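Why are prog rock songs so long?

Hi, I'm Nikola, and I play keyboards in a band called Sturkemon. Most songs on the radio are over in a few minutes. Ours can last 20! That's because prog (short for progressive rock) likes to tell a whole story, with quiet bits, loud bits and a tune that sneaks back in when you've forgotten it.

I wrote my first long one at my kitchen table when I was supposed to be doing math – sorry, Mom.

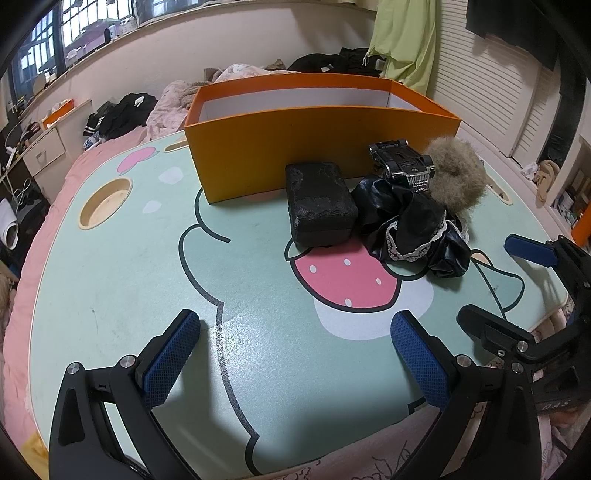 Do you have to listen to the whole song at once?
You can stop whenever you like, but the ending makes more sense if you've heard the beginning.

Try it yourself! Make up a short tune and hum it. Now hum it slowly, like a sleepy giant. Now fast – like a mouse late for school. You've got three parts of a prog song already.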